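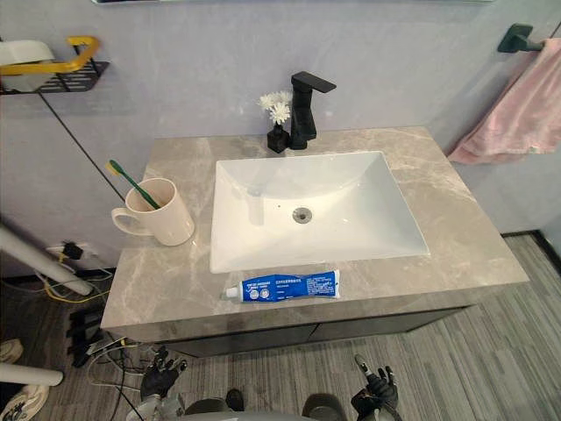

The black faucet and white basin, with a mug for the toothbrush on the left.

Kumaresan Rodrigues lived with his old pedestal sink for 13 years, and he'll happily tell you about every one of them.

"There was no place to put anything down," he says, laughing. "You'd set the toothpaste on the rim and off it went, behind the pipe, and there you were on your knees before breakfast!"

The new vanity came from Skovia last July, and he picked the gray marble-patterned top after two visits to the showroom (and, he admits, a good many cups of their coffee). The faucet was a splurge at $128, but he loved that squared-off shape and couldn't talk himself out of it.

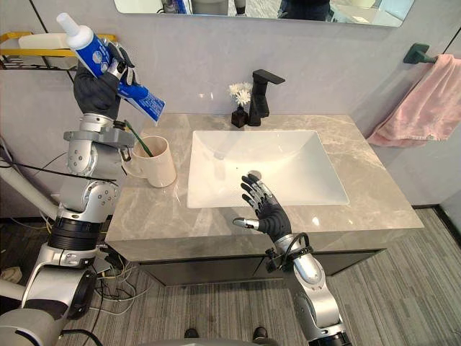

What pleases him most, though, is the left-hand corner, where the mug lives. "I'd been looking at proper toothbrush holders, you know, matching sets and all that, and then I thought, well, I have a cupboard full of mugs. It's heavy, it doesn't tip, and when it gets grubby I just wash it with the dishes."

The toothpaste still hasn't got a home of its own. He's thinking about a little tray from Fadell, if he can find one narrow enough.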